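Who Makes the Rules for Robots?

Robot arms are strong, and they don't get tired. They also can't tell when a person is in the way unless someone has given them a way to sense it. That is why places that use robots have safety rules.

Some rules are written down in books called standards. A standard is a list of things that everyone agrees to do the same way. The people who build robots follow one part, and the people who use them follow another.

At the Skunerdale workshop, every new worker learns four rules before going near a robot:

Stay outside the marked area while the arm is on.
Know where the stop button is.
Tie back long hair and leave scarves in your locker.
Tell someone if a cable looks worn.

The workshop's safety trainer, Laimutė Grīnberga, teaches these rules to some 200 people a year. Visitors must be at least 12 years old and stay with an adult.

Cables need special care. They carry power and signals, and they have to bend when the arm bends. If a cable is too tight, it can pull loose. If it hangs too far out, it can catch on something. Workers use ties and straps to hold cables close to the arm, with enough slack left for it to move.

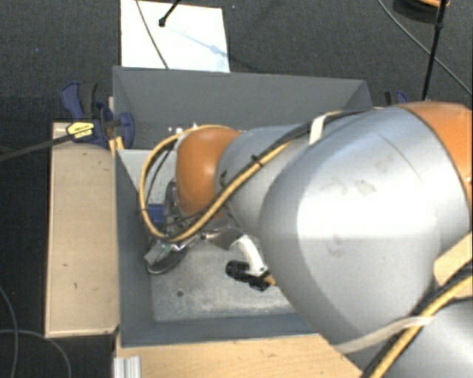 A robot arm reaches into a gray bin. Straps and a small black tie hold its cables.

Clamps matter too. A bin or board that slides can end up where the arm doesn't expect it, so workers check that clamps are tight before they start.

Word to know
Slack: the loose part of a cable or rope that is not pulled tight.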